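Domik Reusable Bottle Sleeve, 500 ml

Home > Out and about > Bottles and flasks > Sleeves

In stock - usually leaves us within 2 working days

We started making the Domik sleeve because Dilani Bhuiyan, who runs our cutting table, was fed up with her handbag getting damp every time she carried a cold drink home on the bus. She stitched the first one out of offcuts from a Sikder picnic rug, and before long half the workshop had asked for one (I had the second, and I still use it!). It has changed a fair bit since then, but it is still cut and sewn in the same room, and it still does the same simple job of keeping a drink cool and your bag dry.

The outside is a heavy cotton canvas that softens nicely with use. Inside there is a layer of felted wool, and between the two a thin wadding that squashes flat when the sleeve is empty, so you can roll it up and forget about it in a coat pocket. The drawstring is a plain cotton cord with a wooden toggle, and you can work it with gloves on.
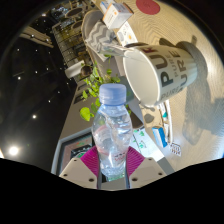
3 min read

Which bottles will it fit? We are asked this more than anything else, so let me try to be helpful. The standard sleeve is made for 500 ml drinks bottles, the ordinary sort you might pick up at a station kiosk or refill from the tap at home. It has a little give in the side seams, so a slightly wider bottle will go in with a gentle push. Very tall, slim ones will poke out of the top, and for those I would suggest the Trurard long sleeve, which has the same lining and a deeper collar.

Glass bottles are fine too, though please don't think of the sleeve as armour. It will take the edge off a knock in a rucksack, but it won't save anything dropped on a stone floor, as Pranab in our packing room found out with a rather good elderflower cordial.

Washing is easy enough. Turn the sleeve inside out, wash it by hand in cool water with a drop of wool soap, and press it in a towel - no wringing, please. Leave it to dry away from the radiator. The wool may go a bit fluffy after the first wash and then it settles down.

Colours: oatmeal, moss, brick, ink
Outer: cotton canvas
Lining: felted wool
Cord: cotton, with wooden toggle
Care: cool hand wash, dry flat

Postage is free on orders over £50. If the cord frays or a seam goes, send the sleeve back to Farzana Fakir at the workshop with a note of your address and she will mend it at no charge.

Add to basket
Add to wish list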